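How I Pack for a Four-Day Trip in the Right Seat

I fly right seat for Prondberg, a small charter outfit, and my first month there I packed like I was moving house. Two bags, a garment sleeve and a pair of boots I never wore! Deming Dong, the captain I got paired with in August, took one look and told me to leave half of it in the car. So I did, and I've been trimming the list ever since.

Start the night before, and start with the small stuff. I put everything I think I need in one spot and then take out a third of it. Four days means four pairs of socks plus one spare, and that's it.

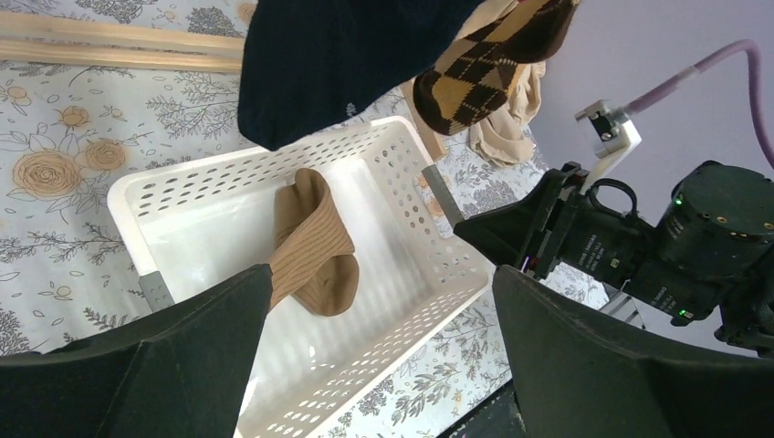 Socks first, shirts later

Next, the flight bag. Headset, license, medical, passport and two pens go in the same pockets every single time, so I can find them in the dark at 4 a.m. My charger lives in the outside pocket – I left one in a hotel in Witon and had to borrow Zachary Lévesque's for the whole rotation (sorry, Zach).

Then the uniform. Button the shirts, lay them face down, fold the sleeves in and roll from the bottom hem. Epaulets come off first and go in a hard glasses case. Ties get rolled, never folded. If you fly somewhere cold, add one thick layer that works under the uniform coat and call it done. 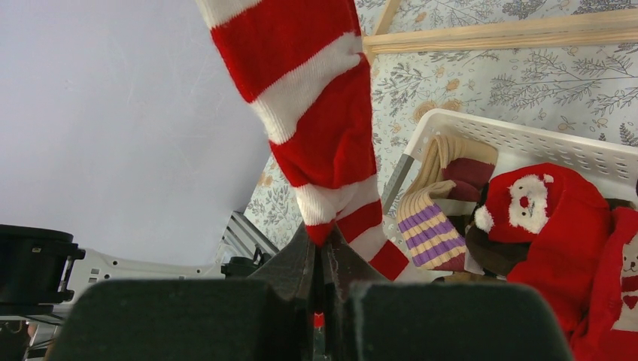

Thick knits eat up bag space

Shoes go at the wheel end of the suitcase, heels out. Liquids go on top, in a clear bag, even if your crew lane doesn't ask for it. We got sent through the regular line at Skevby once and I was so glad mine were handy.

Last thing is laundry on the road. I wash one shirt in the sink on night two, roll it up in a towel, stand on the towel (really!) and hang it near the bathroom vent.

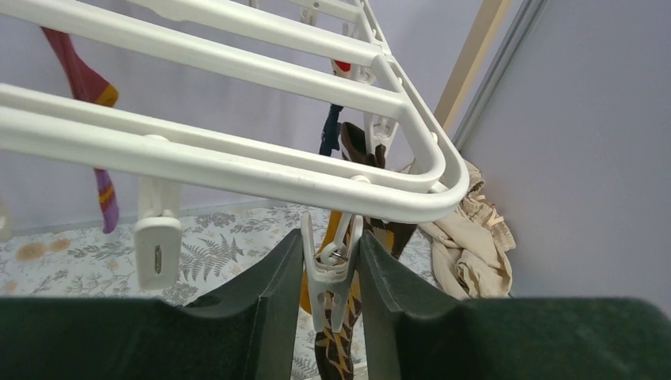
I do the same with undershirts, and I keep a travel bottle of detergent in the liquids bag for it. Skip the hotel laundry service if you have an early show, as the bag may not come back in time.

When I get home I empty the whole suitcase right away, restock the toiletries and zip it shut. Xiuying Cai on our crew desk likes to call with short trips, and now I can be out the door in seven minutes.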